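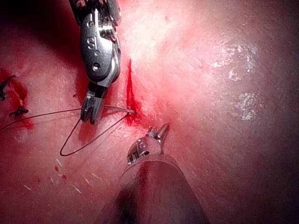
Caring for your stitches at home: common questions
September
By the Asberg Clinic patient information desk

These answers are for people going home from the Asberg Clinic with stitches after a planned operation or a deep cut. If your discharge sheet says something different, follow the sheet.

When can I shower?
Most people can shower the day after the stitches go in. Let the water run over the area and don't aim the spray at it. Pat dry with a clean towel. Please don't take baths, swim or use a hot tub until your stitches are out and the skin has closed.

Do I need to keep a dressing on?
Leave the first dressing alone until the time written on your sheet. After that it depends where the wound is. Stitches under a waistband, bra strap or sock do better covered. On the face, we usually ask you to leave them open and use a thin layer of plain petroleum jelly.

My dressing got wet. Is that a problem?
Take it off, dry the skin and put on a new one. The spare dressings in your bag are enough for most people. You can get more at the pharmacy on the ground floor at Stustcombe, or at any drugstore.

How do I know if my stitches will dissolve?
Your sheet has a box for this. If "absorbable" is checked, you don't need them removed. The buried ones take longer to go than the ones you can see, and you may feel a small hard line under the skin for a couple of months. If the box isn't checked, you need a removal visit.

When do they come out?
It varies by body part. Face stitches come out first, then scalp and arms. Stitches over a knee or on the sole of the foot stay in longest. Don't remove them yourself, even if they look ready.

One of my stitches has come loose. What should I do?
If the edges of the wound are still together, cover it and call us during office hours. If the wound has opened, cover it with a clean pad and come in the same day. A little thread poking out from an absorbable stitch is common. Don't pull it – the nurse can trim it.

What does an infection look like?
Some pinkness along the line is normal, and so is itching. Call us if redness is spreading, if the pain gets worse after the second day, if you see pus or notice a bad smell, or if you have a temperature over 100.4.

It's bleeding. What now?
Press firmly with a clean cloth for ten minutes without lifting it to look. If it is still bleeding, press again and call. If blood is soaking through quickly, call 911.

Can I exercise?
Walking is fine for nearly everyone. Skip anything that stretches the area. After abdominal surgery, ask about lifting before you leave, including lifting children.

Will I have a scar?
Yes. It will be red or dark at first and fade over many months. Keep it out of the sun, or use sunscreen once the skin has healed.

How do I book a removal visit?
Call the front desk and choose extension 2494, or use the Bindico patient portal. Visits at Stustcombe run until 4 p.m. The Mfaume Street office takes removals in the morning only. Parking at both is free for the first 60 minutes – bring your ticket inside to be stamped.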